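The Nook, the Bag and the Butterflies
Small-space decorating promises a lot. We went to see how much of it survives a heap of snacks.

19 March 2023

The butterfly nook has been doing the rounds since December, when Rinby put one in its Tesgate showroom and the home pages discovered that a corner could have a personality. The idea is simple enough. Take a space too small for a chair, paper it on three sides, give it a patterned floor and a basket, and use it for whatever has been cluttering up the kitchen counter. Rinby calls this a "drop garden." I call it a shelf with ambitions, but I agreed to look.

The paper is the reason people stop. It's a moth-and-butterfly print, pink and purple wings as far as the walls go, and anyone who likes it will like it very much. I lasted 20 minutes before I wanted to look at something beige. The floor is calmer, white with flowers and birds in black line, and I'd have stopped there. Somebody at Rinby didn't, so there's a rectangle of artificial grass as well. 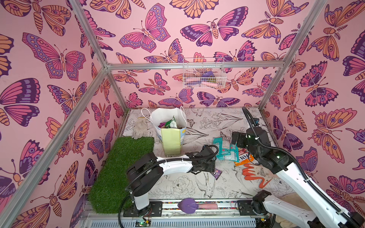

What goes in the bag

The storage plan, such as it is, rests on a paper gift bag. Snacks go in the bag, the bag stays in the nook, and the household goes to the bag when it's hungry. The brochure from Szulc, the studio behind the layout, describes this as "portable pantry thinking." My grandmother did it with a bread bin and never gave it a name.

I have two complaints. The first is that a gift bag is tall and narrow and most snacks are flat, so the thing you want is always at the bottom. The second is that people don't put things back in bags. They take out the grape pouch to get at the M&M's, set it down, and wander off with neither. A shallow tray would fix it, and would cost less than the 36 dollars Szulc charges for its set of four bags.
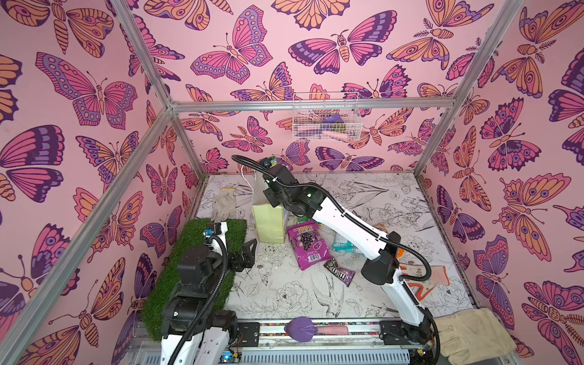
Paper on the walls, candy on the floor: the Rinby nook in Tesgate.

Then there are the gloves. Work gloves are supposed to suggest that you've just come in from the yard, and in a real mudroom I'd have no quarrel with them. Beside food, I do. Garden gloves pick up fertilizer and slug pellets and whatever the cat left, and I don't want them sharing a floor with cookies, however good the orange looks against the white. Hang them up. A hook costs next to nothing and won't spoil the print.

The wire basket on the back wall is the one piece I'd take home. It's up off the floor, you can see what's in it, and it's no trouble to wipe down. If the whole arrangement were 2 of those baskets and no bag, I'd be writing a more cheerful article.

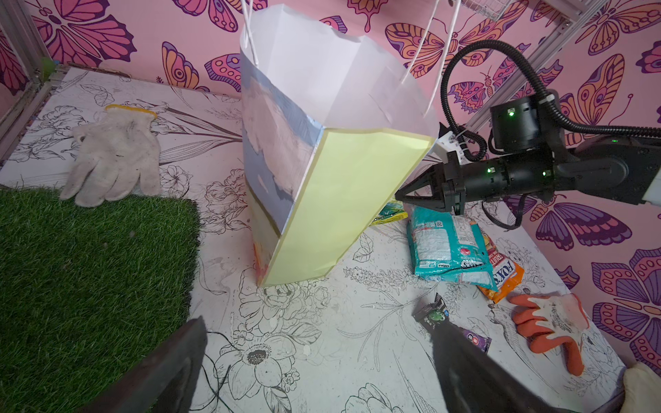

Lakmont, which sells a plainer version with painted panels, told me that most buyers move the grass outside within a few weeks. I believe it. Fake turf holds crumbs the way a car seat does, and shaking it out over the sink is nobody's idea of a garden.

Would I buy the nook? The paper, maybe, for the inside of a closet where I could shut the door on it. The basket, yes. As for the bag, I have a drawer full of them at home already, and so, I suspect, do you.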